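Blog > Interviews > Robot software

Oct 21, 2024
14 comments | 339 shares

I'd been pestering Pornthip Luangrath for a chat since June, when Skestadska put out the first version of Wikska (their planning software for handling cloth), and last week she finally gave in. I had a page of clever questions. The first one she answered was whether she wanted tea.

"Yes, and can we not start with why it's hard?" she said. "Everyone starts there."

Fine! So we started with what broke most recently, and that was the sleeve finder. Wikska looks at a garment, guesses where the collar, hem and cuffs are, and hands those points to a planner that picks the next grasp. The guessing bit was doing nicely until Pornthip changed how it scored its own confidence.

"It got very sure of itself," she said. "You'd have a sleeve half under the body of the shirt and it would say, there's the cuff, 100 per cent, off we go. Then the planner believes it. The planner believes anything, it's a very trusting bit of code."

The fix was to have the finder pass along several guesses instead of one, and let the planner choose a move that's sensible under most of them. Often that's a small tug to open things up. I said that sounded like what I do with a duvet cover, and she looked at me for a bit and carried on.

They trained the current version on 4,000 short recordings, and about 2,000 of those got thrown away. I was a bit shocked by that. Half!

"Timing, mostly," she said. "The gripper opening was logged a touch later than the video. You watch it back and the fingers close on nothing, and then the cloth moves. A model learns that quite happily, it learns to grab late." Her colleague Hywel Wogan wrote a checker called Flendlow that lines the two up and flags anything off. It runs before every training job now, and she's still cross they didn't have it from the start.

I asked about plain backgrounds, having seen plenty of demos done on a nice bare bench. She isn't keen.

"Our early ones were like that and the segmentation was gorgeous. Then you put a grey T-shirt on a checked tablecloth, in a room with other clothes lying about, and it wants to fold the sofa."

So the test set is now full of homes, and each run gets two scores, one for finding the garment and one for what the planner did next. She reads them separately. A thick fold across the front can fool the first and leave the second perfectly all right, and she'd sooner know which.
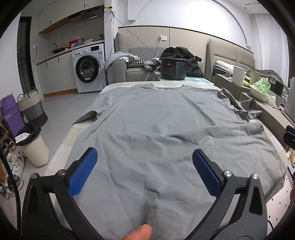 Creases are next on her list, as it happens. At the moment Wikska treats a deep wrinkle and a proper fold as nearly the same thing, and Pornthip wants the planner to leave the small ones until last. She's hoping to have that in before Christmas, though Hywel apparently has money on spring.

Older | Newer | Interviews | About | Contact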